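Station Safety and Recording Checklist, Handheld Gripper Collection

Site: Odance, second-floor room
Task set: Drunance tabletop, plates and small objects
Date of walk-through: October 3, 2024
Inspector: Karine Perron
Present: Vichien Wannasri (station lead), Dzifa Darko (operator)
Copy to: Morag MacKinnon

Marks used: OK, Fix, Stop, N/A. A Stop means no recording at that station until the item is closed and initialed. A Fix may stay open while people work, but it needs an owner.

Section A. Floor and walkways

A1. Clear path from the door to each station. OK.

A2. Cables kept out of the operator's standing area. Fix.
Comment: Power strips are on the floor with leads crossing each other. Nobody has to step over them to reach the table, but you do if you go around to the right side. Move the strips to the wall and cover whatever still crosses. Owner: Vichien.

A3. Power strips not chained one into another. OK.
Comment: Checked both by hand. Each goes to its own wall outlet.

A4. Bags and personal items away from the walkway. OK.
Comment: Along the wall is fine. Keep them there during shift change too, when they tend to drift out.

A5. Loose objects picked up from the floor. Fix.
Comment: Do a sweep before each session and again at the break. Small round things are the ones people slip on.

Section B. Table and props

B1. Table stable, does not rock under light push. OK.

B2. No liquid in any cup, bottle or kettle used as a prop. OK.
Comment: Kettle opened and checked, dry. The base unit stays in the cabinet. Kettles are never plugged in at a collection table.

B3. No real blades, glass with chips, or cracked ceramics. OK.
Comment: One chipped bowl was taken out in August and has not come back.

B4. Props for the current task within reach, the rest moved back. Fix.
Comment: Clutter at the table edge is part of this task set, and the task sheet asks for it. It still should not hang over the side. Anything that would fall if bumped goes in at least a hand's width.

B5. No bank cards or ID in prop wallets. OK.
Comment: Dzifa showed me the inside. Paper slips only.

B6. Real food kept off the station. OK.
Comment: Food props are all from the toy set. Lunch stays in the kitchen.

Section C. Grippers

C1. Jaws open and close fully with no sticking. OK, left and right.

C2. No pinch point reachable by the fingers in normal grip. OK.
Comment: Hold is correct. When passing a gripper to another person, set it on the table and let them pick it up.

C3. Marker cubes tight on their mounts. Fix.
Comment: The right one turns slightly if you twist it. It did not move in use, but a cube that shifts partway through a session spoils every recording after it, and we do not find out until processing. Tighten at start of shift and after any drop. Owner: Vichien.

C4. Marker faces clean and flat, no peeling corners. OK.

C5. Jaw pads not worn through. OK.
Comment: Spare pads are in the Sasaki drawer. Replace in pairs.

C6. Jewelry, sleeves and hair clear of the moving parts. OK.
Comment: Close-fitting bracelets are allowed if they sit above the grip and do not catch. Dangling ones come off. Lanyards come off.

Section D. Operator

D1. Operator has read the task sheet and signed. OK.

D2. Break taken at least once an hour. Fix.
Comment: The log shows one morning run that went well past the hour. The grippers are not heavy, but holding them out over a table is tiring for the wrists and shoulders. The timer on the station laptop has to be switched on by hand, and that day it was not. Owner: Lerato Mofokeng, to make it start with the recorder.

D3. Table height suits the operator. OK.

D4. Operator knows how to stop and discard a recording. OK.
Comment: Asked Dzifa to show me. She stopped, marked the take as bad and started over without help.

Section E. Recording in progress

Observed during the plate task, both hands in use.

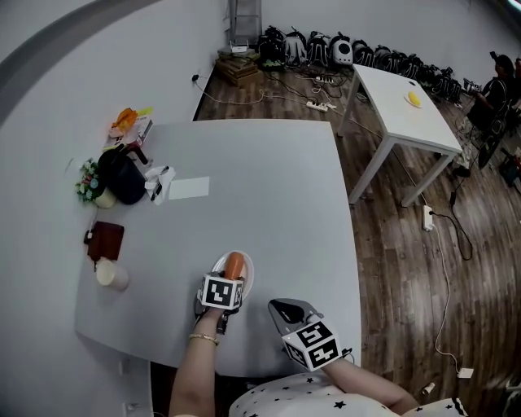

Reading time: 4 min

E1. Both grippers held over the table, not over the floor or the operator's lap. OK.

E2. Marker cubes not covered by sleeves or the other hand. OK.
Comment: Cubes mounted on both grippers, arms bare. Good practice, keep it.

E3. Contact with props is light. OK.
Comment: Left jaws down at the small plate with the orange piece on it. Ask operators not to press plates into the table. It marks the surface and the example is no use for learning a normal pick.

E4. Other people in the room stay out of the working area. OK.
Comment: Sitting at the edge of the room is acceptable. Walking behind the operator is not.

E5. Side table within easy reach and not overloaded. OK.

E6. Takes with a drop or slip are kept and labeled. Fix.
Comment: Some operators have been deleting them. Keep them. The Imetti label list has a code for a dropped object and another for a second try. Delete only if somebody's face or a private screen was recorded.

Section F. Count and storage

F1. Takes in the log match takes on the drive. OK.
Comment: 1,174 in both.

F2. Drive copied before the station is reset. OK.

F3. Bad takes flagged, with a reason. Fix.
Comment: 205 flagged, several with the reason left blank. Lerato will send the blanks back to the operators.

Closing notes

No Stop items. Recording may go on today. A2 and C3 are to be closed before the next shift, the other Fix items within the week. Vichien will initial each one on the paper copy by the door, and I will look at the cables again myself.

K. Perron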